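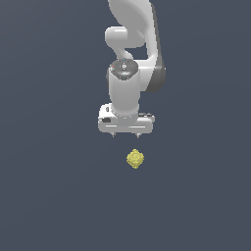
Tindel Inkstone, Carved Slate, with Cover

Posted Fri 11 April by the Standent shop desk

A rectangular inkstone in dark Chinese slate, the shallow grinding surface sloping to a well carved as a pond. Along the rim a carp considers a water lily and appears to think little of it. The fitted wooden cover has warped very slightly and now sits like a hat on a reluctant child.

We date the piece to the late nineteenth century. The previous owner dated it to the Ming and priced it to match, and we had a long and mostly polite conversation.

The underside carries four characters, two of them worn flat. The remaining two read "quiet" and "study", or would if the carver had finished the last stroke. A chip at one corner has been filled and coloured by someone with steady hands and a poor eye for grey. There is old ink in the well. We have left it there, as scrubbing an inkstone is a good way to own a paving slab.

Length 222 mm. Price £800, including a padded box that is a good deal uglier than the stone. Postage within Britain is £40, insured. Overseas buyers should write first and brace themselves.

It grinds well. We tried it with a cheap ink stick and got a decent black in a few minutes, along with a sore wrist. Returns are accepted within two weeks, provided the carp comes back too.

Viewing at our Jisstead rooms by appointment. We close for the whole of August.

Recently added
Singhal brush pot, bamboo, one old crack
Pair of scroll weights, bronze, £3,000
Soapstone seal, owner's name rubbed out
Water dropper in the form of a toad

© Standent, Jisstead. All rights reserved. Contact us | Back to top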